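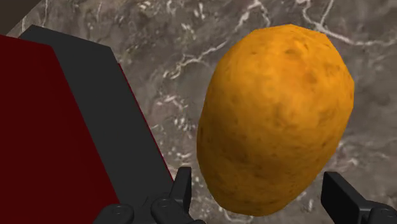 Gripper and potato in the simulated kitchen.

Thread on what changed in our evaluation tooling for the kitchen tasks. Mostly notes on timing, contact checks and logs. The task I'll use throughout is "put the potato in the bowl."

Setup first. The simulator runs under Kavelura, our own wrapper. It owns the clock, the cameras and the object states. The motion planner is Ghauri. The policy sits on top and sends targets for the hand, plus one number for how far open the fingers should be.

Physics steps at 1000 Hz. The policy doesn't come close to that and doesn't need to. It gets images and joint positions, returns a short chunk of actions, and the controller fills in between them.

The old evaluation script gave one bit per episode: success or failure. Success meant the center of the potato was inside a cylinder above the bowl when the episode ended. I wrote that check on the first day of the project and it stayed in far too long.

The problem with it is easy to state. A center point inside a cylinder says nothing about what is holding the object up. A potato still in the fingers over the bowl passes. So does one on its way down that is going to hit the rim and roll out across the counter.

Bent Kirkegaard went through the logs from the last batch of 300 episodes and flagged nine that were marked as successes and shouldn't have been. Nine doesn't sound like a lot. We were comparing two checkpoints whose scores were closer together than that.

New check, all of it has to hold at the same time:
- potato touches the bowl
- potato touches no part of the hand
- potato speed is under a threshold
- the three above stay true for half a second of simulated time

The half second matters more than the exact speed threshold. I tried several thresholds and the results barely moved. When I dropped the hold time to a single step, the bad passes came back.

Contact queries are slower than reading a position, so we don't run them on every physics step. We run them at the camera rate. If you do this, make sure the hold timer counts simulated time and doesn't count queries. I got that wrong once and the timer changed length whenever I changed the camera rate.

Next is clock handling, where I spent most of the week.

Kavelura used to render images and read joint positions in two separate calls. If the physics thread stepped between the calls, the policy got an image from one moment and joints from a slightly later one. On slow moves you can't tell. On a fast approach the hand is already somewhere else.

Now there is one call. It pauses stepping, copies every body pose and joint value into a snapshot, and renders all cameras from that copy. Each image carries the step number of its snapshot. The policy server refuses an observation if the step numbers don't agree.

I expected the refusal rule to be annoying and it was, for one afternoon. It found two places in our own code that mixed a cached image with fresh joints. Both were in helper functions I had forgotten about. 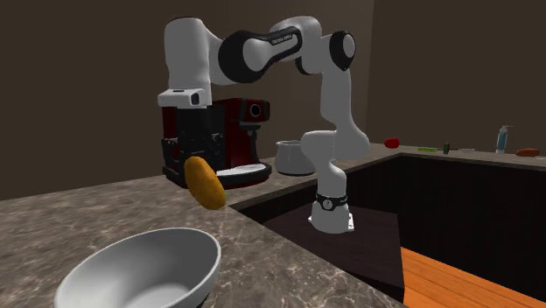
Planning side. Ghauri takes the start joints, the target hand pose and a list of collision shapes, and gives back a path. For free-space moves it's fine. The trouble was in how we built the list of shapes.

We were taking the object list when the episode was reset and reusing it for every plan after that. Fixed things like counters don't care. Anything that can be moved does. The planner would happily route around the place where an object used to be and straight through where it was now.

The list now comes from the same snapshot the policy sees. Same step number, same poses. If the plan request and the snapshot disagree, the request fails with a clear message and the episode is marked invalid. Invalid episodes get their own column. They don't count as policy failures.

Please separate those two if you run evaluations. A policy that misses the grasp and a planner that was handed old data are different problems. For a long time we had them in the same bucket, and I looked for policy bugs that weren't there.

Held objects are a special case. Once the grasp check passes, the potato moves from the obstacle list to the robot's own geometry so the planner carries it along. When the fingers open, it goes back. Both changes are logged as events with a step number.

Our grasp check wants contact on both fingers, with the contact normals pointing roughly at each other. One-finger contact is a push. The old check accepted either finger, so a nudge could attach the object for planning purposes. After that, every plan was made for a hand with a potato that wasn't in it.

Collision shape for the potato: a convex hull of the mesh, simplified. I tried a plain ellipsoid first. It was faster and the planner liked it, but contacts near the ends of the potato were off enough to change how it turned between the fingers. We kept the hull for physics and use the ellipsoid only for planning.

The look of the thing is handled separately. The textured mesh is for rendering only and physics never touches it. If you swap a texture, the trajectory should come out the same down to the last digit, given the same actions. We have a test for that now. It runs on every merge.

Logs. Korasau is the viewer, and the part I use most is a table of events under a time slider: contact start, contact end, attach, detach, plan requested, plan returned, check passed, check dropped. Click a row and every camera jumps to that step.

Before this I was scrubbing through videos by hand and guessing at frame numbers. Reading the event table first and opening images second is a lot quicker. Most failed episodes can be sorted from the table alone.

One thing that still isn't good: replay. We can restore a snapshot and re-run the same actions, and the result matches on the same machine. Across machines it drifts after enough contacts. For now we store full poses at the camera rate and play those back. That takes disk space, but the playback agrees with the log.

The other open item is the seed. The reset seed covers object placement and lighting. It doesn't cover the policy's own sampling, so running a seed twice can give two different outcomes. Plirden wants one seed for the whole episode in the next release, and I agree. It's on my list.

I re-ran the same 300 starting states with the new checks on both checkpoints. The order of the two flipped. The gap is small and I wouldn't put it in a paper. I'm keeping the newer checkpoint for the bowl task and leaving the drawer tasks on the old one until their checks are rewritten too.

The success check is a short file with no dependency on the rest of Kavelura, so I'll clean it up and post it separately. The snapshot code is tied to our wrapper and will take longer. If you've solved cross-machine replay with a lot of contacts, I'd like to hear what you did about solver ordering.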